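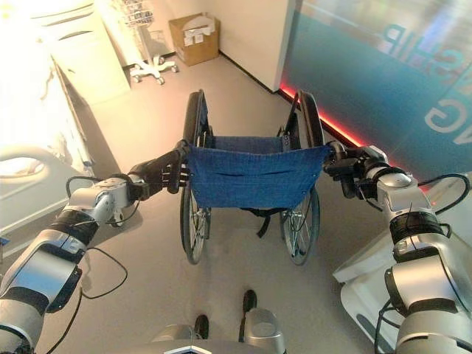 Two robot hands on the push handles of a wheelchair, seen from the robot's side.

Who Pushes the Chair?

Robots at work, and the people who work next to them

Pushing a wheelchair sounds like one of the easier jobs in a hospital. If you have ever pushed one, you may remember that it has opinions. It drifts on a sloping floor. It sticks when a small wheel at the front is pointing the wrong way. And there is usually a person sitting in it, who may want to stop and look at the fish tank.

The Lougher rehabilitation center in Prerkville has been trying out a robot for this job since April. A rehabilitation center is a place where people go to get stronger after an accident, an illness or an operation. The robot has two arms, two hands and two feet, and it was made by a company called Sturnix. The software that tells it where to go is called Flasum.

The company's leaflet says the robot will "free up staff to care." Keep that sentence in your head. We are going to come back to it and poke it.

What does the robot do?

So far it moves empty wheelchairs. That's all. At the end of a morning, chairs are left all over the building: beside beds, outside the gym, by the front door. Somebody has to take them back to the chair bay so that the next person can have one. The robot walks up behind a chair, takes hold of both handles and pushes it there.

It does not push chairs with people in them. The center doesn't allow it, and the robot has not been tested for it. When you see a headline that says ROBOT NURSE, it is worth reading down the page to find out what the robot does all day. Quite often it is moving furniture.

Why is it hard for a robot?

Think about what your own hands do. When you push something on wheels, you feel it pull to one side, and you push a bit more on that side without thinking. A robot has to measure the pull, work out what it means and then change how hard each arm is pushing. It has to do this over and over while it is also trying not to fall down.

Then there are brakes. Most wheelchairs have a brake on each side. A person tries to push, feels the chair refuse, and leans over to let the brakes off. The robot feels the chair refuse and stops. Then it waits for a human.

Doors are a problem too. So are wet floors, dangling blankets and anybody in a hurry.

How good is it?

The center kept a record of every trip. By the end of the first part of the trial the robot had started 667 trips and finished 626 of them without help.

Is that good? Take one number away from the other and you get the trips where a person had to come and sort things out. There were 41 of those. If a robot vacuum got stuck that often at your house, you might not mind very much. If you were the person called away from a patient 41 times to rescue a robot, you might mind a lot.

There is also something those numbers leave out. They don't tell you how long each trip took. The chair bay is at the far end of the building, and a porter (that's the name for someone who moves people and equipment around a hospital) can walk there from the gym in 2 minutes. The robot is slower, and it stops to let everyone go past. Whenever a company gives you a number, ask what it didn't measure.

What do the people there think?

Morfudd Parry has been a porter for 20 years. We asked her if she was glad to have the help.

"Some days," she said. "My back likes it. I used to bring chairs up from the front door two at a time, one in each hand, which you're not supposed to do."

But she doesn't agree that fetching empty chairs was a waste of her time. "I'd be walking through with a chair and someone would call out from their bed. They'd dropped their glasses, or they wanted to know if it was raining. I wasn't sent there to talk to them. I was just passing. The robot passes too, but you can't ask it about the rain."

Her day has changed in other ways. She now has to check that the floor is clear before the robot sets off. She has learned how to switch it off safely, and she carries a tablet that buzzes when it gets stuck. None of this was in her job before. When a machine takes over one task, it often brings some new little tasks along with it, and somebody has to do those.

Will it take her job?

The honest answer is that we don't know, and you should be careful with anyone who says they do.

The center says no porter will lose a job during the trial. That is a real promise, but look at the last three words. A trial ends. After that, the people in charge could keep the same number of porters and let them spend more time with patients. They could also decide that fewer porters are needed. The robot doesn't choose. It can't. People choose, and usually they are thinking about money when they do it.

So, back to that leaflet. "Free up staff to care." The robot can free up some minutes. What happens to those minutes is up to the managers, and the leaflet was not written by them.

Things to ask about any robot at work

What does it do today, and what do people only hope it will do later?

Who helps it when it goes wrong?

Did anyone ask the workers before it arrived? (At Lougher they were told at a meeting. Morfudd Parry says that being told and being asked feel very different.)

Who saves money, and where does the money go?

Try it yourself

Find a shopping cart and a grown-up who doesn't mind. Push the cart in a straight line across an empty part of the parking lot with your eyes on your hands. Notice every small correction you make. Now try to write instructions for someone who has never pushed anything before - every single one. See how far you get before you run out of paper.

Words to know

Automation: using machines to do work that people used to do.

Porter: a worker who moves patients, beds and equipment.

Trial: a test that lasts for a set time, so that people can decide what to do next.

Page last updated July 2, 2025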